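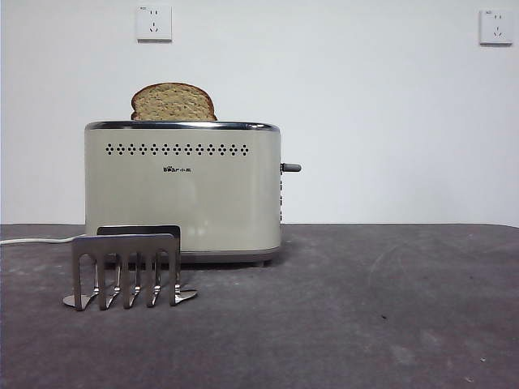 4.3 Teaching the toast task by hand

Allow one morning. The Sevmont arm learns from your demonstrations, including the ones where you sneezed, so read the whole section before you touch the Record key.

Before you start
Run the homing routine (section 3.2). Put a slice of bread in the left slot and leave the toaster unplugged. The arm is learning where the bread is and how to take hold of it. It has no interest in breakfast.

1. On the pendant, choose Teach, then By Hand. The joints go slack and the arm will sag slightly. Let it.

2. Hold the wrist ring with both hands. Holding the gripper instead is popular and will give you a recording of your own knuckles.

3. Press Record and wait for the double beep.

4. Guide the gripper to a point 200 mm above the slice, pause, then come straight down. Close on the bread with the foot pedal. Bread has no opinion on grip force until it has too much, so leave the setting at Soft.

5. Lift straight up. Carry the slice to the plate and open the gripper.

6. Press Stop, then Keep or Discard. Be strict. A demonstration you feel you have to defend should be discarded.

7. Shift the toaster a little and repeat. The arm needs 3 good takes before it will offer a trial run.

CAUTION: Keep your free hand out of the elbow joint. It pinches, and the log will show exactly when.

CAUTION: Never teach with a live toaster. The gripper pads soften in heat and replacements come only from Memon, in their own good time.

Note: If you prefer remote control, plug in the Wullden handset and choose Teach, then Handset. Movements are scaled down, so large gestures achieve little beyond entertaining the room.

Note: Error 401 means the pedal was pressed before Record. Lift your foot and go back to step 3.

Trial runs are covered in section 4.4. Use a fresh slice.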